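Foltamis Cycling for Work: Progress Report to the Gasser Fund

Period covered: spring to August

1. Summary

Foltamis uses long bicycle rides to raise money for job training in Zollville, and it also lends repaired bicycles to people who look for work. In this period our riders completed the route from Zollville to Cukel and back in stages. The total distance was 3,000 km, as written in our plan. We had 82 registered riders, and 80 of them finished at least one stage.

2. Bicycle lending

We planned to lend 400 bicycles before the end of August, and we reached this number in the last week of the month. Most borrowers keep the bicycle for three months. The most common reason for borrowing is an early shift, when the first bus is too late. We had more requests for small frames than we expected, and the waiting list for these is still open.
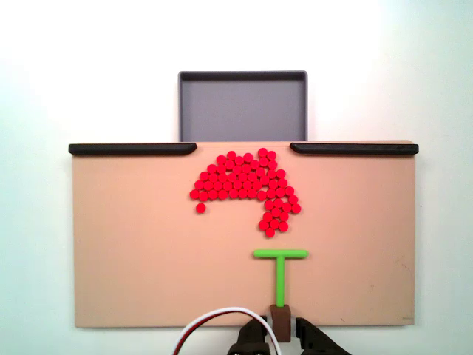
3. The ride to Cukel

The hills before Cukel were the hardest part. We moved the start of this stage to 5:30 in the morning, so that the riders could finish the climb before noon. The town gave us the school gym for sleeping. One support van had a problem with the clutch, and the repair was paid from the reserve line of the budget. We ask the Fund to accept this change.

4. Training places

The money from the sponsors is now paid to the training center in full. The courses are bicycle repair, warehouse work and basic accounting. The accounting course began later than planned, as the teacher was not available in June. It will finish in the next period.

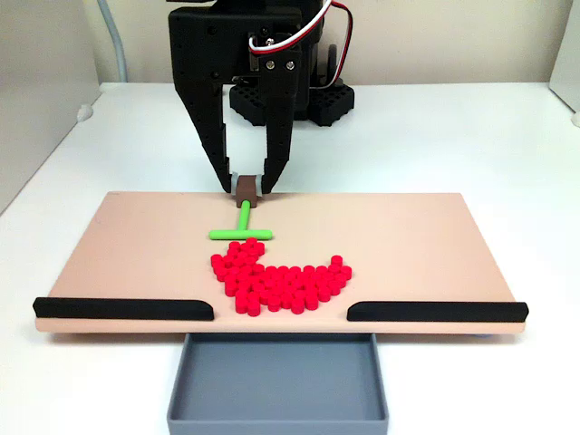 Small dark brown block held between the gripper fingers.

5. Next steps

- Buy more small frames, if the Fund agrees to move the unused part of the printing budget.
- Confirm the winter storage in Zollville.
- Send the final list of costs for the Cukel stage, with receipts.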